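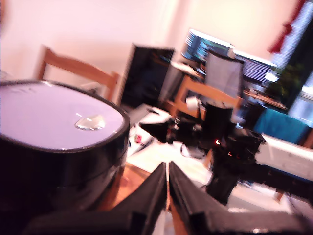
Black container with a pale lid.

Pumside School District — Call for Participants
Parent and Community Advisory Panel on School Meals

The Pumside School District Board of Education invites residents to apply for a seat on its Parent and Community Advisory Panel. The panel reviews district plans for breakfast and lunch service and reports its findings to the board before the annual budget is adopted. There are 17 seats, of which 8 are reserved for parents or guardians of students now enrolled in a district school.

What members do

Members attend one evening meeting a month from November through the end of the school year. Meetings begin at 6:30 p.m. in the library of Cusia Middle School. Between meetings, members read draft menus, vendor proposals and survey results, and each member visits at least two school cafeterias during the lunch period. Visits are scheduled through the principal's office.

Members serve one term and may apply for a second. The position is unpaid. A stipend of $20 per meeting is available to help with child care or travel and must be requested in advance.

Who may apply

Applicants must be 18 or older and live within district boundaries, which include the Petchrat and Pirnico attendance areas. District employees and current meal vendors are not eligible. No background in nutrition or food service is required. Interpretation is provided on request.

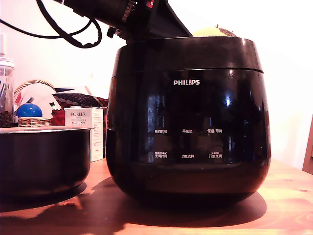 How to apply

Application forms are available at the front desk of every school and at the district office. Please include a statement of no more than 800 words describing your interest in school meals and any connection to district schools. Applicants who prefer to give their statement in person may arrange an appointment.

Completed forms should be returned to Reginald Schumacher, Office of Community Relations, Pumside School District. Forms received after the posted deadline will be held for the next term. The board will confirm appointments by vote at its regular meeting — all applicants will be notified in writing.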